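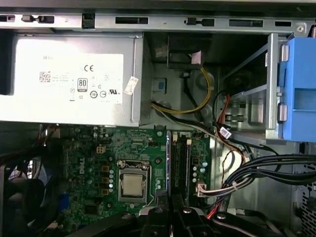 Open Dell tower with power supply, drive cage and board. The processor is in the socket.

Orus parts log, README

Orus is a log of parts from used desktop computers. It was made in the workshop at Valcárcel, where old office towers are opened, looked over, and divided into parts that can be used again and parts that go to recycling. The log has 1,336 rows, and one row is one part. The parts come from 68 towers. We share it for people who repair computers, for teachers of repair classes, and for anyone who wants to plan how much shelf space and how many boxes such a work needs.

The log was started by Apolinar Lozano on paper cards. Purificación Nieto typed the cards into a table and keeps the table now. If you see two styles of writing in the notes column, this is the reason. We did not correct the notes, only the spelling of part names.

What is in the folder

orus_parts.csv - the main table, one row for each part
orus_towers.csv - one row for each tower
words.txt - the list of part names we allow, with the other names people use for them
README.txt - this file

Columns of orus_parts.csv

tower_id: number written with marker on the outside of the case, two or three digits
part: name from words.txt
place: where the part was sitting, for example "slot 1" or "upper bay"
state: kept, spare, recycle, or unknown
label_text: what can be read on the label, typed exactly as it is, also when a letter is missing
cable: color of the cable connected to the part, if there was one
notes: free text, can be empty

An empty field means that we did not write anything. It does not mean that the part was not there. Please do not replace the empty fields with "no".

How a tower is opened and logged

The tower lies on its side on the table with the open side up. The side cover goes under the table with the screws in a small bag taped to it. After this we go always in the same order: power supply, drives, cards, memory, cooler, processor, board. The power supply is first in the log but it is often the last to leave the case, as its cables pass over many other things and it is easier to free them at the end. 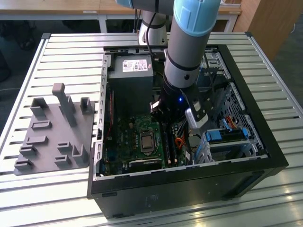 Memory takes more time than one would think. We logged 219 modules, and each has its own row, also when two modules in one tower look the same. The slot is written in the place column, counted from the processor outwards. In the first towers Apolinar counted from the edge of the board, and these rows were changed later by hand. If the note says "slot turned", the row is one of those.

The color of the module is only in the notes. We had a column for it before, but the same green was called four different names and we took the column away.

State values

"Kept" means that the part stayed with its own tower. "Spare" means that it went to the shelf in an antistatic bag with the tower number on it. "Recycle" is for parts with visible damage, for example a broken latch, a bent pin or a swollen capacitor, and for parts too old for our users. "Unknown" is used when the card was not complete. We prefer this word to a guess, and we ask you to do the same if you send corrections.

The state was decided by looking. A part with the state "spare" was not tested under load, so please test it in your own way before you give it to somebody. For power supplies this is very important, and we never open the metal box itself.

Processors and sockets

A processor can be in the log in two ways. If it stayed in the board, the place is "socket" and the board has the note "with cpu". If it was taken out, it has its own bag number, and the board has the note "socket empty". An empty socket should get a plastic cover before the board is moved. We did not have enough covers in the beginning, and for some boards we used a piece of clean card held with paper tape - it works, but it must not touch the contacts.

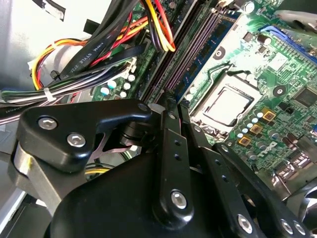
For the retention lever we write only if it closes well or not. The small parts soldered to the board, as inductors and capacitors, have no rows of their own. When one of them looks bad, we write it in the notes of the board, with the nearest thing that has a printed name or an easy shape, for example "capacitor bad, between socket and hole". It is not elegant, but a second person could always find the place.

Cables and small plastic pieces

Data cables are logged with the drive, not with the board. Drive carriers are logged even when they are empty, and there are 162 rows for carriers, brackets and clips together. These are the pieces people ask us for most often, because they are lost easily and a drive does not hold in the bay without them. The carriers are stored in the drawer called Korik (it is the name on the old drawer, it has no other meaning).

Things to know before you use the log

The towers came from a few offices that buy the same kind of computer for many years. So the log is not a good picture of all used computers. It has many repeated models and very few graphics cards.

Label texts were typed by eye. The letters B and 8, and the letter O and zero, are the most common mistakes. White stickers that cover a part of the main label were not removed.

Serial numbers of drives were deleted from the table in June. The drives are listed only by size and type.

Corrections

Please send corrections as a short list with tower_id, part, old value and new value. The import sheet for the Fliltance stock program is made from the same table, so please do not change the names of the columns. Questions about the table go to Purificación, and questions about the cards or the shelf go to Apolinar. He answers usually in the evening.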